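Home Tickets Open Closed Parts & Care Search

Ticket 213: Waistband twists in wash, elastic rolls
Category: Garment care / elastic waists
Status: Closed
Opened by: Gintarė Vanags
Product: Kusetti pull-on pants, dark green

Reported problem
After 3 washes the elastic inside the waistband has turned over on itself at the back. The pants feel tight on one side and the band folds down when I sit. I wash cold on the regular cycle with towels and dry on medium. I tried ironing the band flat and it came back the next time I wore them.

First reply, Kamer support desk
Please stop ironing the band. Lay the pants on a bed or other wide surface, front side up, and let the waist relax before you touch it. Check whether there is stitching through the elastic all the way around. If there is, the elastic can only roll between the rows and can usually be worked back by hand. If there is a stretch with no stitching, let us know where it is.
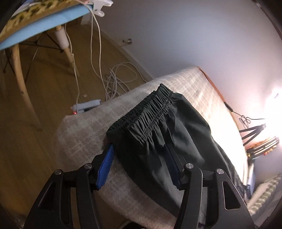

Stitching is the first thing to check on any gathered waist. Run a thumb along the inside and feel for the rows. On a dark green pair like these the thread is hard to see, but the parallel rows along the lower edge of the band are a good line to follow, and any wide gap in the puckers is worth a closer look. With the front layer lying over the back one, do the front first, then turn the pants over.

Update from customer, 8 p.m.
Found it. The rows are fine in front. At the back seam the lower row has come undone and the elastic is folded there. I pulled the waist out to full stretch several times and it went flat, but it will fold again if I don't sew it.

Second reply
Pin the elastic flat on both sides of the seam. Stretch the band as you sew and use a narrow zigzag in matching thread. Go over the old holes and overlap the good stitching at each end. Wash inside out in a mesh bag, without towels, and hang to dry.

Customer confirmed in April that the band has stayed flat. Closed.

Related tickets
Feklow joggers: drawstring pulled into casing
Từ lounge pants: elastic too loose after dryer
Kusetti pull-on pants: hem coming down

Contact the desk | Copyright Kamer | Back to top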